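Thursday, gone nine in the evening

Rang Ye-ji Kong at lunch about the Cunotham invoice, the one for the shop fittings that has been owing since May. She was so patient with me! She read the contract while I was still on the line and said the payment clause is clear enough, and that the bit about late interest was never struck out, whatever they told me on the telephone.

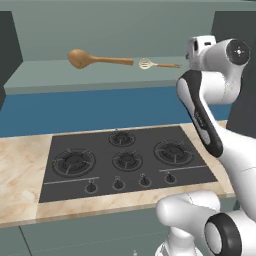
So the plan is a letter from her office, giving them 24 days to pay or to say in writing why they won't, and after that the county court. I had rather hoped it wouldn't come to that – I liked the people at Gramilstead, where they have their yard, and old customers are old customers.

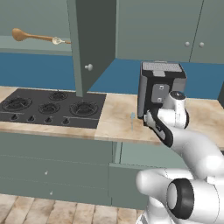
Then there is the matter of the fee, £122 for the letter, which I can bear. Dae-han Bang thinks I should offer them instalments first, up to 5 of them, and I said I would sleep on it. I must find the signed delivery notes before Ye-ji rings back. I think they are in the blue folder, under the insurance papers.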